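Two Arms, One Table, and a Whole Lot of Markers

March 5, 2023

I should say up front that I can't solder very well. I can do it, the joints hold, but they look like chewed gum, and everybody at Simine who has seen my work has been polite about it. Simine is the shared workshop I pay 30 dollars a month to belong to. It has a concrete floor, decent extension cords, and a back corner where you can leave a project standing for a whole season as long as you put a tag on it with your name and a date. My tag says October. So yes, I've had that corner for a while!

What I've been building there is a two-armed robot table. I call it Plonomia, and no, the name doesn't mean anything, it was scribbled on the first notebook page and it stuck. It's a pair of arms bolted to opposite sides of a worktable so they can reach for the same thing, and the dream (my dream, anyway) is that they'll sort my daughter's art supplies while I drink coffee. I'm not there. But I'm closer than I was in the fall, and a few readers wrote in after my column on garage automation asking what a project like this really takes, so let me tell you.

It takes a table first. I went through two. The first was a folding one from my basement, and the moment an arm swung out at any speed the whole thing shimmied like a washing machine on spin. So I started over with something heavier and ran metal rails along it, and the arms clamp to those. If you take one thing from me, make it the rails. I must have moved the arm bases a dozen times since, an inch here, two inches there, and every one of those moves would have been fresh holes in good wood.

Money, since everyone asks. I've spent 1,352 dollars, and I know that number because I keep the receipts in a cookie tin. I had told my husband 300. In my defense, 300 was what the first used arm cost, and I sincerely believed the second would turn up just as cheap. It did not. It came with a bad shoulder motor and no cables, and I spent most of a winter weekend figuring out which wire went where from a forum post with half its pictures missing.

The control software is my own mess, sitting on top of a little free program called Zoëga that handles the joint math. I like Zoëga a lot. It's small enough to read in an evening and it complains loudly when you ask for a pose the arm can't reach, which I do constantly. Before that I tried Fulteo, and Fulteo is probably wonderful if you have a computer science degree and a very quiet house. I had a nine-year-old asking me for snacks.

Then there's the question of what to practice on. I started with wooden blocks and got bored (so did she). Socks were a disaster. Markers turned out to be just the right amount of annoying: they're thin, they roll, they land at every possible angle, and when you drop one it doesn't matter. I sort them by color, one color to a container, with purple-pink in the blue bin, gold-yellow in the orange one, and yellow-green in the black basket. I know, the purple ones live in the blue bin. It's the bin I had. 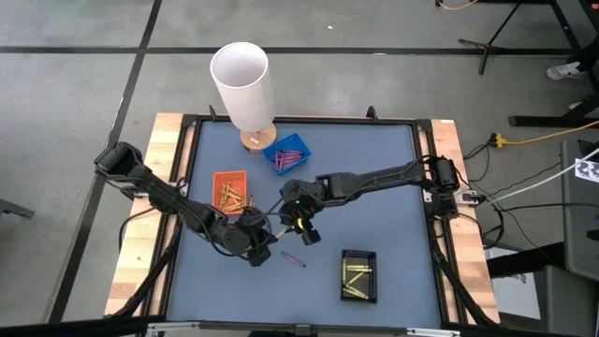
The part I'm working on now is the handoff. One arm can't comfortably reach everything, so sometimes a marker has to pass from one gripper to the other in the middle of the table, and the timing on that is so much fussier than I expected. Let go too soon and it falls. Let go too late and the two arms have a little tug-of-war, and you hear the motors whine, and you lunge for the power switch. My log has 1,331 attempts in it so far. I haven't worked out a success rate yet and I'm a bit scared to.

What has helped most is slowing everything down. My early code moved the arms as fast as they'd go because it looked terrific, and I have a short video of a marker sailing clear over a table saw to prove it. These days I run at a crawl, with a pause before each grip and another one after. It's about as thrilling to watch as a parking garage gate, and I could watch it all afternoon.

Next up is the left wrist, which has a wobble I've been ignoring since I put it together. I've got a replacement bearing in my coat pocket. Once that's in I'll start mixing the colors on purpose, a big heap in the middle, and see how far the arms get before I have to step in.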